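Vurnard vende ahora «el orden por colores» en tabla de madera

La firma Vurnard presentó el jueves en Oklow su nuevo juego de bloques de colores, con la promesa de que los niños aprenderán a clasificar «sin darse cuenta». El lote cuesta 719 coronas, tabla aparte. Según la empresa, ya hay más de 400 pedidos, aunque no quiso precisar cuántos son de colegios.

La idea es poner juntas las piezas del mismo color, sea cual sea su forma: estrellas, cilindros, un corazón, un cubo.
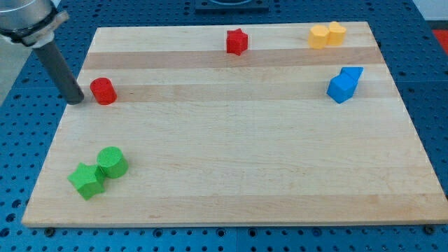

Que eso justifique el precio es otra cuestión. Oluf Gunnlaugsson, maestro de infantil en la escuela Bjarnason, recuerda que sus alumnos hacen lo mismo con tapones de botella. «Lo del método me lo tendrán que explicar», dice. Vurnard cita un ensayo con 10 familias, sin grupo de comparación y pagado por la propia casa. Los resultados completos, asegura, se publicarán en julio.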